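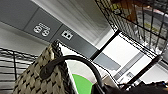

4. Setting Up the Public Comment Queue

This section covers the comment queue in Gikitz for a regular meeting of a council, board or district. Complete Section 3 (Members and Seats) first. The queue will not open until at least one seat is marked as presiding officer.

Text and screens in this section were last checked on 25/05/2002.

4.1 Before you begin

You need the following:

A clerk account. Deputy clerk accounts can run a queue but cannot create one.
The posted agenda, loaded and locked (see 3.6).
The body's adopted rule on comment time. Do not guess at this. If the rule is silent, ask the presiding officer in writing.

4.2 Creating the queue

1. From the main menu, choose Meetings, then Open Meeting.
2. Select the meeting by body and date. Meetings with an unlocked agenda are shown in gray and cannot be selected.
3. Choose Comment, then New Queue.
4. Enter a queue name. The name prints at the top of the speaker list, so use the wording that appears on the agenda. The limit is 40 characters, spaces included.
5. Choose the queue type:
General — comment on any matter within the body's authority.
Item — comment on one numbered agenda item.
Hearing — sworn or unsworn testimony at a noticed hearing.
6. Press Save. The queue opens with status Closed.

NOTE: The type cannot be changed after the first speaker has been entered. Delete the queue and start over, or add a second one beside it.

4.3 Setting the speaking time

1. Open the queue and choose Timing.
2. Enter the time per speaker in seconds. For a limit of three minutes and a quarter, enter 195.
3. Enter the warning time. At the warning the yellow lamp comes on and the lectern display begins to count down.
4. Set Group Time to Yes or No. With Yes, a speaker may receive time given up by others on the list.
5. Press Save.

CAUTION: A change to Timing while a speaker is at the lectern resets the clock for that speaker. Wait until the clerk screen shows Lectern Clear. 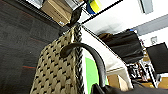 Rūta Sakalauskas: We run Group Time set to No for hearings and Yes for everything else. If you switch it in the middle of a list, the donated seconds stay with the old entry and have to be typed in again by hand. I would put that in the manual.

The above is correct as of the present release. Donated time is stored with the speaker entry and is not moved by a change of setting. Print the list (4.6) before switching.

4.4 Entering speakers

Speakers may be entered from paper cards or from the sign-up terminal.

From cards:

1. Choose Add Speaker.
2. Type the name as written on the card. Gikitz accepts accented letters. A name such as Avotiņš should be entered with its marks — the minutes are built from this field.
3. Enter the item number. Leave it blank for a General queue.
4. Mark For, Against or Neutral. If the card shows none of these, leave the field at Not Stated.
5. Press Enter.

From the terminal:

1. Confirm that the terminal shows the correct room. The factory setting is Room 204.
2. Choose Link, then type the four-digit code shown on the clerk screen.
3. Set the cutoff time. Entries made after the cutoff are held under Late and are not called unless the clerk moves them.

NOTE: Duplicate names are not blocked. Two people may share a name, and one person may speak on two items. Check the item number before removing an entry.

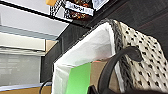
Late entries stay under that heading until the meeting is closed. They are then written to the meeting file with the remark Not Called.

4.5 Running the queue

1. When the presiding officer opens comment, press Open Queue.
2. Press Call Next. The name appears on the lectern display and on the member screens.
3. Press Start when the speaker begins, not when the name is called.
4. Press Stop at the end of the remarks. The time used is saved.
5. If a speaker does not come forward, press Pass. A passed speaker moves to the end of the list once. A second pass removes the entry.
6. When the list is empty, press Close Queue.

If an item is tabled or withdrawn before its speakers are called, use Hold. Do not delete the list. A held list can be attached to the same item at a later meeting, such as a June session, from the Carry Over menu.

4.6 Printing and saving

1. Choose Print, then Speaker List.
2. Select Public Copy or Clerk Copy. The public copy leaves out addresses.
3. Choose Save to File. Files are kept for 14 meetings on the clerk machine and then moved to the archive disk.

CAUTION: Sites that use the Furness lectern unit must save before turning off the lectern. For sites with the Drostuvora display, see Appendix C.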